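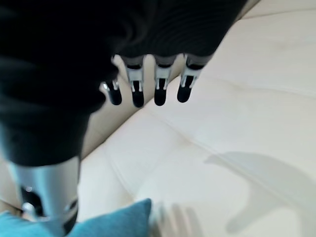 Vellitgate shares closed at 60 in January, and by the following lunchtime my inbox held three separate notes asking whether it was finally time to buy. I'd like to slow that down a bit. The stock has had a good run, the story is easy to tell at a dinner table, and the people telling it mostly own it already. The story goes that Vellitgate sells small motors and joint parts to anybody building machines with hands, so you don't have to guess which of those machines wins. Look at a robot hand with a row of separate fingers, silvery joints and black tips, and you can see why an investor starts multiplying. Every finger looks like an order. But an order for whom, at what price, and with what left over after the bills are paid? The pitch gets quiet around there.

I read the annual report twice. Sales came in at 1,936 million dollars, up from 1,750 million the year before. That is decent growth for a parts maker. It is a strange number to hang a price of 41 times earnings on, though, and the report doesn't help much. The robotics line isn't broken out. It sits inside a segment called Motion and Other, together with window motors, hospital bed lifts and whatever was left from the Cirillo purchase. Management says robotics demand is "very encouraging." I have been reading annual reports for a long time and have yet to see demand described as mildly discouraging.

Then there is the cash. Reported profit went up and cash from operations went down, and the gap is mostly inventory. The company's explanation is that it is building stock ahead of orders. Maybe so. Companies also build stock when the orders don't show up on time, and from the outside the two look the same for a couple of quarters.
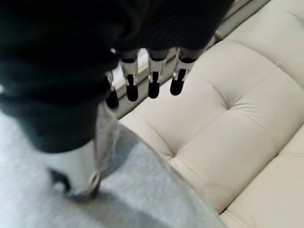
What the bulls are paying for

Jastier, the brokerage that has been loudest on the name, puts fair value at 85. Their model has the robotics business growing by half every year for six years with margins rising the whole way. I tried to get there with my own spreadsheet and could only do it by assuming that no customer ever asks for a discount and no competitor ever opens a second plant. Fullberg already makes a close match for the best-selling motor and sells it for less. Jastier's note gives Fullberg one sentence, on page 31.

Change the growth rate to 20 percent, which would still be a fine result, hold margins flat, and I get a value in the low forties. You may think I'm too stingy. Fine, use 25 percent. You still don't get to 60 without some help from the margins.

I'd also point to the share count. It has crept up five years running, mostly from stock handed out to executives, and the buyback announced last spring hasn't kept pace. The press release about the buyback was two pages long. The part about the new shares is in a footnote. 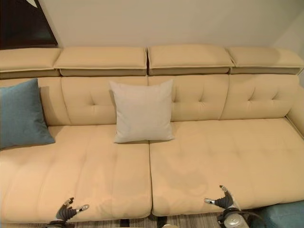 Noemi Zanetti wrote in to say I made the same complaints when the stock was at 38, and that anyone who listened missed a gain of more than half. She also thinks the inventory worry is overdone, given that the company's lead times are long and customers have been caught short before. A buyer who waits for every footnote to be clean, she adds, will spend a whole career in Treasury bills.

She has me on the price. I did say it at 38, and I was early or wrong, take your pick. On lead times I half agree, and if the inventory comes down over the next two reports with sales holding up, I'll say so in this space. The last point I don't accept. There is a lot of ground between Treasury bills and paying 41 times earnings for a segment nobody outside the building can see into.

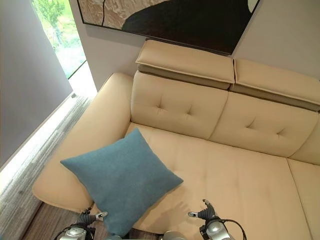
The other thing I'd want before putting in any money is the customer list. The report says one buyer accounts for 22 percent of sales and doesn't name it. If that buyer is an old-line appliance maker, the exciting story is smaller than it sounds. If it's a young robotics outfit living on borrowed money, the risk is bigger than it sounds. Charalambos Stergiou asked about it on the earnings call and was told the company values all its customers.

I don't own the shares and I'm not betting against them either. Shorting a popular stock on a hunch about inventory is a good way to go broke. The next quarterly report is due in April, and I'll be going straight to the cash flow page.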